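Sorting Panel Buttons and Switches Into Open-Front Bins

Most advice on storing small electrical parts starts with buying a wall of bins. I don't trust it. A wall of bins filled badly is a slower version of the coffee can you had before. Start with the bench and the parts you already own, and see how few bins you can get away with.
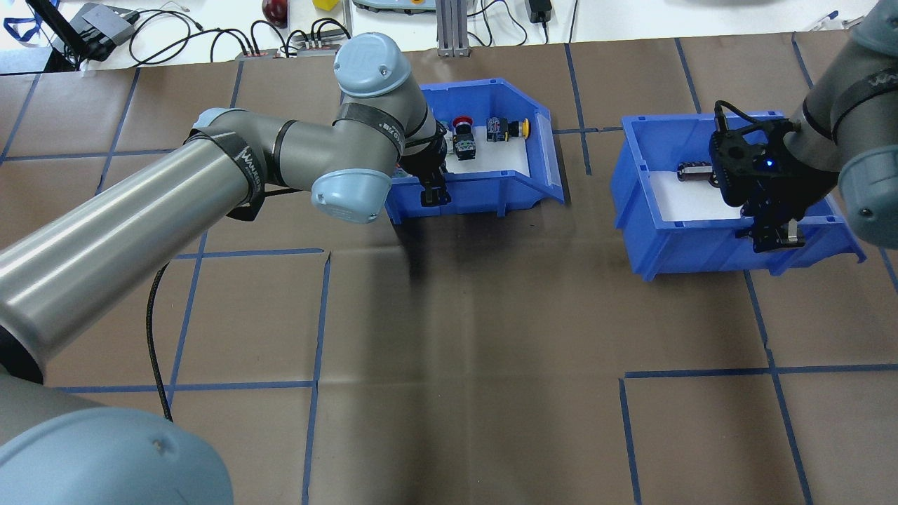

I do small control panel repairs, so my mess is push buttons, emergency stops, contact blocks, pilot lights and the odd connector. If yours is wood screws, some of this won't carry over.

What you need

Brown paper, enough to cover the bench
Blue painter's tape
2 open-front plastic bins to begin with
A marker
A multimeter

1. Cover the bench and tape a grid

Roll out the paper and pull it flat. Run strips of tape across it both ways until you have squares big enough for a fist-sized pile. I thought the grid was fussy when Tin-yau Pan showed it to me, and I still skip it for small jobs. For a full drawer it earns its keep, because piles creep into each other once you start reaching over them.

Don't label the squares yet. You will guess wrong.

2. Dump one drawer

One. People who tip out the whole cabinet end up sweeping it all back in at dinnertime.

3. Sort by what the part does

Plenty of guides tell you to sort by color. It looks great and falls apart the first time you need a contact block, which may be black whatever color the button on the front is. Put operators (the part you press or twist) in one square, contact blocks in another, complete assemblies in a third. Emergency stops get their own square even if you only have a couple. You don't want to dig for one.

Leave assembled units assembled. Taking them apart to save room is a false economy, and the little locking tabs don't enjoy it.

4. Test before anything goes in a bin

Set the meter to continuity and work each contact with the part disconnected from everything. A normally closed contact should beep at rest and go quiet when pressed. A normally open one does the reverse. If it's intermittent, toss it. I've read that a squirt of cleaner brings them back. Maybe for a lamp switch in the garage. I wouldn't put one back in a stop circuit.

Ignore the rated life printed in the catalog when you're judging used parts. A button that has been pressed 200 times in a greasy shop can be worse than one pressed 3,000 times in a clean office.

5. Fill the bins, but not to the lip

Open-front bins are sold on how much they hold. What matters is whether you can get your fingers in from the front and lift one part without three others coming along. Stop at half. A light-colored bottom helps with the dark parts, and a piece of white card cut to fit does the same job in a bin that's blue all over.

Big mushroom heads go in first, toward the back. Small cylindrical pieces roll, so give them a bin of their own or stand them in a cup.

6. Label last

Tape and marker. I tried the Irketti printed labels and they peeled by October. Write what's in the bin now, and change it when it changes.

Will it stay sorted? Mine lasts until the next rush job. Then I pull out the paper and do one drawer again.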